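Home > Household > Waste & Recycling > How-To

Sorting and Preparing Empty Drink Bottles for Return

January | by the Zerneneck household desk

Print this page | E-mail this page

This page covers plastic drink bottles only: soda, water, tea and sports drinks, in sizes from single-serve up to 2,000 ml. Milk jugs, oil bottles and anything that held cleaning products go in a different stream and should be kept apart from the start.

What you need

A table or counter you can wipe down. A sink. A dish towel. Two bags or bins, one for bottles that carry a deposit and one for bottles that do not. Clear bags are best, as most depots want to see the contents. The Brunar 80-liter bag is the size assumed below, but any clear bag of similar capacity will do.

Step 1. Empty and rinse

Remove the cap and pour out what is left. Add a little cold water, replace the cap, shake, and pour out again. One rinse is enough for water and unsweetened tea. Soda and sports drinks need two. Do not use detergent. Stand the bottles upside down in a dish rack for 20 minutes. A few drops left inside are acceptable.

Step 2. Lay the bottles out

Tip everything onto the table in a single layer. Bottles laid on their sides can be turned to read the label, which is difficult once they are in a bag. Work in batches if the table is small. Large bottles roll, so put them down first and let the smaller ones rest against them.

Step 3. Check the labels

Look for the deposit mark, which is usually near the bar code or on the edge of the label. Imported drinks often have no local mark even when the brand is sold here, and the same brand may turn up both with and without one. Go by the mark and ignore the brand name. If the label is missing, treat the bottle as non-deposit.

Leave labels on deposit bottles. The return machine reads the bar code, and a torn or wrinkled code is the most common cause of a rejected bottle. On non-deposit bottles, follow local rules. Sandport asks for sleeves to be removed but accepts glued paper labels. Full-length shrink sleeves can be slit with scissors from the neck down and peeled off in one piece.

Step 4. Crush or do not crush

Deposit bottles stay in shape. If one has already been squashed, blow into the neck to push the sides back out, then cap it. The result does not need to be perfect; the bottle has to roll in the machine and show its code.

Non-deposit bottles should be flattened. Take the cap off, press the middle of the bottle with the heel of your hand, then fold the base up. Put the cap back on before letting go, or the bottle will draw air and spring open. Very thin water bottles can be twisted instead. Thick soda bottles with a molded base will not fold at the bottom. Flatten the body and leave the base alone.

Step 5. Caps

Practice varies. The current advice in most places is to leave caps on, as loose caps fall through the sorting screens. If your hauler still collects them separately, keep a jar by the sink. Tethered caps are never cut off.

Step 6. Bag and store

Load large bottles first, base down, and fill the gaps with small ones. A Brunar bag holds 42 uncrushed half-liter bottles with enough room left to tie the neck. Do not overfill. Flattened bottles pack much tighter, and a full bag of them is still light enough to carry in one hand.

Store bags off the floor and away from heat. The Wouters wall hook, or any hook with a wide lip, will hold a tied bag without tearing it. If the bag begins to smell, a bottle was missed at the rinse stage. Open the bag and find it.

Troubleshooting

Machine returns the bottle: wipe the label dry, smooth the code, and insert base first.

Label slides around: turn it until the code sits on the flattest part of the wall.

Cap will not come off: run the neck under warm water for a few seconds and grip with a rubber band.

Sticky table afterward: warm water and a drop of dish soap, then a dry cloth.

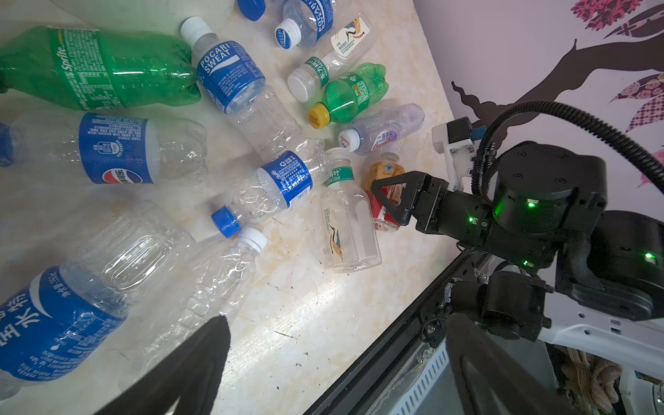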